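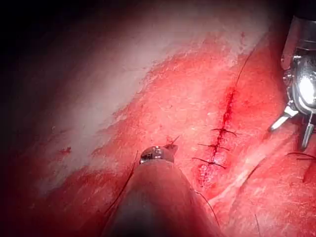
Kestex suture practice pad, 8 mm version
Reviewed 21st March

The Kestex pad is a layered silicone block for bench practice, sold in Canada through Prenbridge at $70. I used one for two evenings a week through February, mostly for interrupted sutures and instrument ties.

The skin layer has good resistance and a realistic colour. Needle entry is clean with a 3-0 cutting needle. The mesh beneath held up to roughly 40 passes along one incision before it began to tear – better than the Dravholm pad, which costs less but splits near the edges.

The base is the weak point. It slides on a laminate bench, and the 2 suction feet let go within minutes. I ended up clamping it to a tray.

Replacement skins are sold separately. Recommended, with a clamp.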